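Home » Kitchen Help » Preserving and Pickling

Can I cut the salt in my sauerkraut?

Posted by Lidham

First batch ever is going into the crock this November and I'm so excited! My recipe wants 3 per cent salt by weight, and that seems like a lot. I've got one big cabbage and a two litre jar. Could I halve the salt, or would I be asking for mould? Also, does it matter that mine is ordinary table salt?

2 replies, sorted by oldest

Grusenley

Welcome to the club, you're going to love it! I wouldn't halve it on a first go. I use 2 grams for every 100 grams of shredded cabbage and that's my favourite level: crunchy, sour, still tastes like cabbage (in a good way). Weigh the cabbage after you've cored it, because the core on a big one can throw your numbers right out. Then get your hands in and squeeze for a good 15 minutes, until there's a proper puddle in the bottom of the bowl. Pack it down hard and keep everything under the brine. A whole outer leaf tucked over the top works a treat.

Table salt is fine, though the anti-caking stuff can make the brine a bit cloudy. Weigh it on a scale. Please don't try to judge it by shaking!

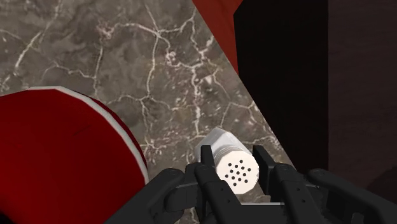 Selen

Agree with all of that, except I find 15 minutes of squeezing hard on the wrists. I salt mine, walk away for an hour, come back and it's done half the work for me. And keep it somewhere cool! Mine sat beside the stove once and went soft, such a waste of a gorgeous cabbage. Caraway seeds are great in it too, if you like that rye bread flavour. Start tasting after a week and move it to the fridge when you like it.

Log in to reply or follow this thread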